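Zivgate T2 two-arm bench cell
Kitchen and shop-floor chores

The T2 is a bench cell with two arms on a wooden top. It is sold for trials of small household and light shop-floor tasks: bowls, tubs, trays, wiping down.

Can it do the chores yet? In part. Moving plastic bowls between set places is within reach. Nesting them is slower, and a thin rim approached at a poor angle may still need a second attempt.

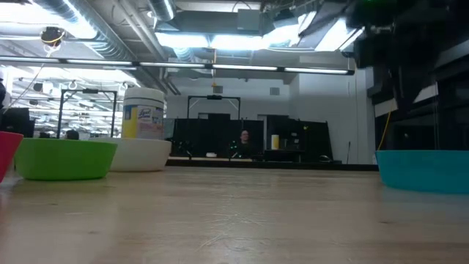

Rated load is 2 kg per arm, with a gripper opening of up to 70 mm. Wide bowls must therefore be taken by the rim. Wet crockery, glass and anything with a loose lid are outside the rating — do not quote the cell for dishwashing.

Allow 20 minutes for warm-up and calibration before the first task.

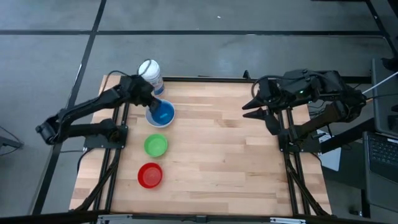
Unattended running is not supported. An operator must be able to reach the stop button whenever the arms are powered, and the work area should be cleared of items not used in the task.

Supplied with: two arms, two grippers, bench top, cable set, printed manual. Computer not included.

Sales: Kinga Szűcs
Service and spares: Benedek Deák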